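Laundry robots still slow, Flistitz finds

10 July 2018

Robots can pick up laundry, but they are not ready to take over the chore, according to engineers at Flistitz. The company has tested a two-armed machine at its Briltach workshop for 8 months. 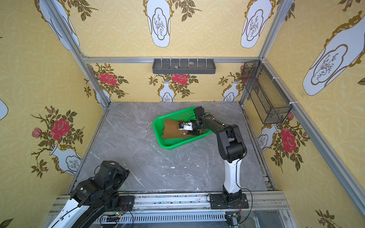 A gripper reaches into a green basket at a cloth.

In 300 trials with single cloths, the robot needed an average of 28 seconds to lift one and lay it flat. Thin fabric was the hardest – it folds over itself and hides its corners.

Flistitz plans a trial with three hotel laundries in November.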